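Kuma had a good month on the shed bench! Every Thursday I've been teaching the little arm its way around a simulated house before I let it near my real furniture – much cheaper on lamps. 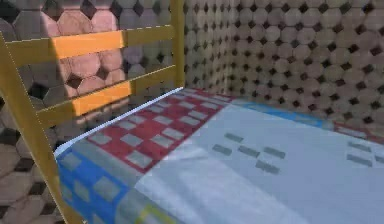
*The bedroom, red and blue bedding and all.*

Doors are still my headache. I've run 200 practice laps at home and the handles get me every time. 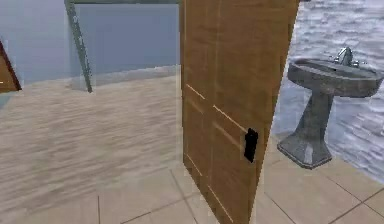

*Door and sink in the virtual bathroom.*

Next on my list is the dining corner, where I want neat paths past the chair and table.
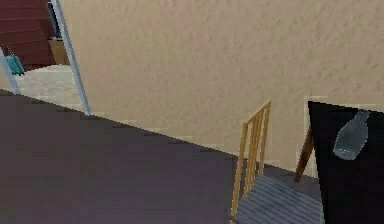
*Words and renders by the Tavier shed bench*

Plants are my favourite bit, and lining up on a grey pot is fiddlier than you'd think. 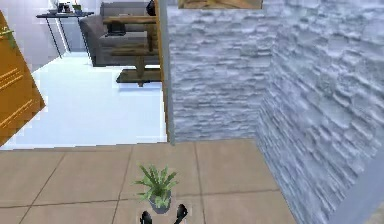
## Bench nights in November

Bring your own laptop, doors open at 7.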